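2023-08-09

Plum jam day! I have been waiting for this since the tree at the end of Flendley Road started dropping fruit on the sidewalk, and this morning the lady at the house finally waved me over and said take them, take all of them. I took two shopping bags. Then I went home, got the big blue cooler, and came back for more.

My back hurts and my fingernails are purple and I am so happy.

First batch was the plain one, Grandma's way. Equal weight fruit and sugar, left to sit while I ate breakfast, then boiled hard in the wide pot. I used to do it in the tall soup pot and it took forever. The wide one is so much better - all that steam goes straight up and the jam gets there before the color turns brown. I pulled it at the wrinkle stage, a tiny bit soft, and it's set beautifully. You can tip the jar and it thinks about moving.

Second batch was 700 grams of plums with less sugar and a spoonful of cardamom. Too much cardamom. It tastes like a Christmas bun, and I kind of love it, but I don't know who else will. Maybe with cheese? Next time half a spoon.

Ran out of lids in the middle of everything, naturally. Drove to Fastdale in my apron with the stove off and the third batch sitting there half cooked. They had the small size only, so there are now 4 proper jars and a whole crowd of baby ones. The baby ones are adorable. I'm going to bring them to people all through August whether they want jam or not.

The third batch recovered fine from its wait, by the way! I had been so worried. Brought it back up slowly, stirred the whole time, squeezed in a lemon, and it came out the darkest of the lot, nearly black in the jar and bright red on a spoon. Skins left in. I'm never taking the skins out again, they melt down to these chewy little ribbons and that's the best part on toast.

Still to do: wash the pot (soaking), write labels, find out if the pits are good for anything. I read that you can steep them in vinegar but I want to ask somebody who has done it. Also the kitchen floor. Every step sticks.

Going to bed with the window open, the whole place smells like hot sugar. Posting this before I fall asleep.
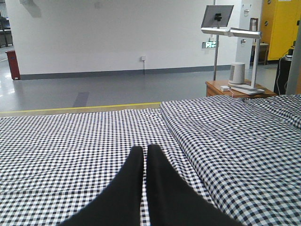
Linnea Nyberg wrote back that half a spoon of cardamom is still too much for 700 grams, that she crushes four pods and fishes them out before the jars are filled, and that she would like one of the baby ones from the dark batch, please, skins and all.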